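Rule Changes for the Coming Season: Kickoffs, Play Clock and Roster Forms

Posted 04/05/2020

The league office has finished its review of last season's game records, and the changes below take effect with the first game of the new schedule. Coaches at Gristlow and Holelen received the draft text in January. The final text differs from that draft in two places, both noted here.

Kickoffs. The kicking team will line up at its own 40-yard line, five yards ahead of the old spot. Of 785 kickoffs recorded last season, 229 were returned past the receiving team's 30. The rules group wanted a lower number of long returns without dropping the kickoff altogether. A fair catch inside the 25 will now place the ball at the 25. The draft had it at the 20.

Onside kicks are still allowed at any time. The ball must travel 10 yards or be touched by the receiving team before the kicking team may recover it. No player on the kicking team may block until one of those two things has happened.

Play clock. The clock will be set to 40 seconds after a normal play and 25 seconds after a timeout, penalty, measurement or change of possession. Fields without a visible play clock will use the back judge's raised arm at 10 seconds and a hand count from five. A team that lets the clock expire is charged five yards, as before.
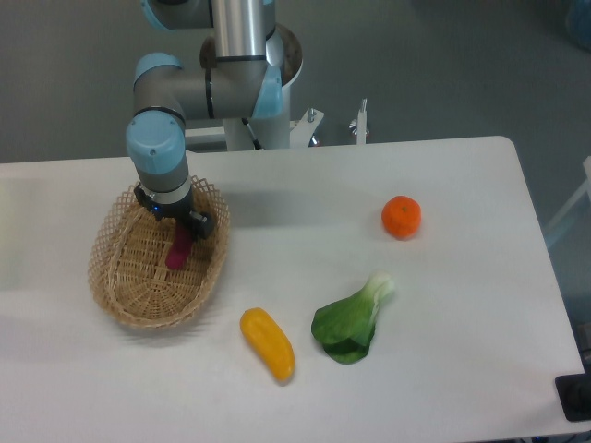 The game clock will continue to stop on first downs in the final two minutes of each half only. The draft would have stopped it on every first down. Timing sheets from Andreadis Field showed that this would have added 17 minutes to an average game, and three of the fields on the schedule have hard closing times for their lights.

Targeting. A player called for targeting in the second half will sit out the rest of that game and the first half of the next. The call may be reviewed by the crew on the field. There is no video review at this level, so the referee will meet with the official who threw the flag and any other official with a view of the contact before announcing the penalty.

Rosters. The game-day limit is 41 players in uniform. Jersey numbers must match the form turned in before warmups. A player whose number is changed during the game must report to the referee, and the change must be announced. Failure to report is a five-yard penalty for the first offense and 15 yards after that.

Forms are to be filed through the Zatent page used for schedules and field permits. Paper copies will be accepted for the first two games. Each form needs the player's full name, number, position and date of last physical. Incomplete forms go back to the team and do not count as filed.

Questions on the wording of any rule should be sent to the league office in writing, with the rule number in the subject line.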